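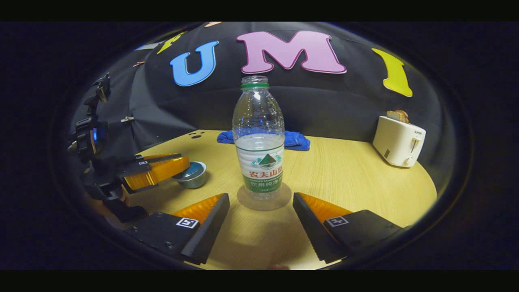 The protocol for station two ran to a page and a half, and Kalkidan Lencho had written most of it. Grippers start above the table, fingers open. Left hand goes to the bowl. Right hand goes to the bottle. Hold each grasp for one full second before lifting. Do not look at your wrists.

The last line had been added in April, after Renham reviewed the first batch and found that operators turned their heads to check their hands, and that the turn pulled the shoulder, and the shoulder pulled the gripper. The model had learned the turn. It produced a small sideways drift before every grasp, at no benefit to anyone, and Broretero had paid for three weeks of recordings to get rid of it.

She logged the session at 8:40. Operator, Lencho. Table, round. Date, 22 September 2021. Target count, none given. The running total on the board was 2461 accepted episodes, and Beaudoin, who kept the board, had underlined it.

"Trullell wants variation," Beaudoin said. He had the email open. "They say the grasps are too similar."

"They asked for similar grasps."

"They asked for consistent grasps. They say consistent is different."

She put her hands into the grips and squeezed twice to clear the encoders. The status light came up blue. She started the first episode, brought the right gripper down toward the bottle, closed, held, lifted, set it back on its coaster, opened, withdrew. Eleven seconds. She marked it good. She did the next one in eleven seconds and marked that good too.

"Those were the same," Beaudoin said.

"Yes."

"Can you do it differently?"

She considered the request as an engineering matter. The bottle could be approached from the front, from either side, or at an angle from above. It could be held at the label or below the shoulder. The approach could be fast or slow, within the limits of the tracking. That gave her a grid, and she wrote the grid on the back of the protocol and worked through it cell by cell until noon, marking each one off. Beaudoin sent the morning's files upstairs. The diversity score came back lower than the day before.

"How is that possible?" she asked.

He read the note. "It says the trajectories are evenly spaced. It flags even spacing as synthetic."

After lunch she threw the grid away. She tried thinking about something else while she worked. She thought about her mother's kitchen, where the bread was always left in the toaster because somebody had been called to the phone, and where a glass was picked up without looking, by whoever was nearest, and put down in a place that made sense only to that person. Her right hand closed on the bottle a little low. She let it. She carried it further left than the task required, stopped, and brought it back.

She marked the episode good, then changed it to review.

The playback was on the small monitor by the door. She watched the fingers come in, hesitate over nothing, and close. The hesitation lasted 2 tenths of a second. There was no instruction for it in the protocol, and she could not remember deciding on it. She ran the clip again. It looked like a person reaching for water.

"What happened there?" Beaudoin asked.

"I don't know. I was thinking about my mother."

He scrolled through the list of exclusion codes. There was a code for dropped object, a code for lost tracking, a code for operator speech. He went to the bottom and came back up.

"I haven't got anything for that," he said.

"Then it's accepted."

He entered it. She went back to the table and ran the remaining episodes in no particular order, and they came out uneven – nine seconds, fourteen, twelve, one of nearly twenty. Twice she forgot the one-second hold. Those had a code, and she applied it.

At five the score came down from upstairs with a request attached. Trullell was pleased with the afternoon. They wanted the same again on Thursday, and they asked whether the method could be written up so that the other operators could follow it.

She turned the protocol over. Under the last line she wrote a number and a period, and left the pen resting on the paper while Beaudoin shut down the tracking.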